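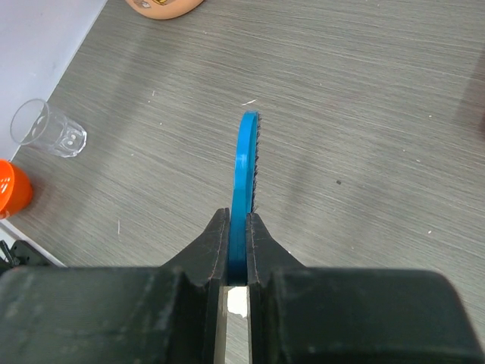
Fitetti support wrote back to say the dishwasher fault I reported "is most often caused by the household water supply" and would I please check that the tap under the sink is fully open. It is fully open. It was fully open when I bought the house. But okay, fair enough, they have to ask, and I went and turned it anyway so I could say I did.

Ticket opened: Wed 29 September
Product: Fitetti built-in dishwasher, bought through Dernholm
Problem: stops partway through the wash, beeps, shows the little faucet light
Status: reopened by customer (me, again)

I'm going to keep everything in this one ticket from now on, because the last time I answered by email it made a second ticket and then two different people were telling me two different things. If you're the next person to pick this up, please read down to the end before you send me the faucet article. I have the faucet article. I could recite the faucet article.

What it does

I load it, put in a tablet, pick the normal program, shut the door. It fills, it sloshes, everything sounds like a dishwasher. The display starts at 92 minutes and counts down nicely. Then at some point in the main wash it goes quiet, drains, tries to fill again, gives up and beeps. Nine beeps, a pause, nine beeps. The faucet light comes on. The number on the display stays wherever it was. If I turn it off and on and start the same program over, sometimes it goes all the way through and sometimes it doesn't.

The quick program has never failed. Not once! I said that in my first message and I don't think anybody picked up on it, so I'm saying it again. The quick one works. The normal one and the pots one don't, or don't always.

What I tried before writing in

Cleaned the filter. It wasn't even that bad, a bit of rice and a label off a jar.

Took out both spray arms and ran water through them in the sink. One hole had a seed stuck in it. I got very excited about the seed. It was not the seed.

Pulled the machine out far enough to look at the hoses (this is a two-hour job in my kitchen because the floor was laid after the cabinets and there's a lip). The fill hose had a soft bend in it, so I straightened that out and ran the normal program with the machine still sticking out into the room. Failed.

Unscrewed the fill hose from the tap and looked at the mesh screen. There was some grit on it. Rinsed it, put it back, ran it. Passed! Ran it again the next night. Failed.

Your first suggestion: reset

Hold the start button until the display goes blank, wait, power it up again. Did it. The clock lost its time and the language went back to whatever it ships with, so I spent a while poking through menus I couldn't read. Apart from that no change. For anyone reading this on the public side, language is in the second menu, last item, and you get there by holding the delay button – the manual has it under a different button.

Your second suggestion: water flow

You asked me to put the fill hose in a bucket, open the tap and see how much came out in a minute. I did this twice, once in the morning and once after dinner. The morning was great, the bucket was heavy and my socks got wet. After dinner it was a lot less. I don't have a proper measure for the second one because I was using the mop bucket by then and it doesn't have lines on it, but you could see it. The stream was kind of lazy.

Your reply said the morning result was "well within range" and marked the ticket as solved. It skipped the after dinner one completely. That's why I reopened it. I run the dishwasher after dinner. I think most people do.

Your third suggestion: buy the valve

This came from Dernholm and not from you, when I called the store. They'll sell me a new inlet valve for 380 plus a visit, or I can put it toward a new machine, and the new machine they had in mind was 970. I said I'd think about it. I was not really thinking about it. I was looking up how to test an inlet valve.

So I tested it. There are two terminals, you pull the plug out of the wall, take the kick plate off, slide the connectors off and put a meter across them. The reading was inside the numbers printed in your own service sheet (the one that's folded up in a bag behind the kick plate, nice touch by the way, wish I'd known). The valve also opened and closed fine. So I put everything back together and did not spend 380.

What I think is going on

After the mop bucket I started paying attention to the water everywhere else. The shower upstairs is weaker in the evening too. I'd sort of known that and never thought about it, you just turn the handle a little more. Then I asked on the Mirbridge neighborhood board if anybody else had low pressure at night and got a whole pile of answers in an hour, mostly from the streets up on my side of the hill. A couple of people said it started in February, when the water company had the road dug up. One person has the same dishwasher and the same beeps and has been washing up by hand since spring. I told them to try the quick program.

So here's my guess. The pressure drops in the evening, the machine takes longer to fill, and on the long programs it has to fill more times, so there's more chance for one of those fills to run past whatever time limit it has. Then it decides there's no water and quits. The quick program fills fewer times and gets away with it. I'm not a repair person, but it fits everything I've seen so far, including the one night it passed after I cleaned the screen. That was a late one, I'd been out.

Testing that

I've now run the normal program on different nights at different times, same tablet, same sort of load. Before breakfast it finishes. Late at night it finishes. Between dinner and bedtime it's a coin toss. I also tried it after dinner with a strict rule that no one touches a tap or flushes anything, which made me very popular at home, and it finished that time, but one run doesn't tell me much.

I also have a Tautahi washing machine on the same pipe and it just takes its time filling and carries on. No beeping, no light. I'm not saying that to be mean – I only mention it because somebody on your side asked if other appliances were affected. They are, they just don't complain.

What I'm asking for

Is there a setting for the fill timeout? The service sheet lists a hidden menu with a line called "fill ext." and a value of 0 or 1, with no explanation at all. Mine is on 0. I haven't changed it because the sheet has a big warning on it about the warranty, and I've still got some warranty left that I'd like to keep. If that's the setting, can you please tell me in writing that I'm allowed to switch it?

If it isn't, is there newer software for this model that waits longer?

And could somebody please correct the note on my account that says "customer tap closed"? It was never closed. I keep getting the faucet article and I'm pretty sure that note is the reason.

Update, same evening

Called the water company. They took the address and said they'd send a person to put a gauge on the line, and they want to do it in the evening, which I was very happy to hear. I'll post the reading when I have it.

In the meantime I'm using the delay start so it runs in the middle of the night. It's loud enough to hear from the bedroom but the plates are clean. Leaving this open until I hear back on the "fill ext." question.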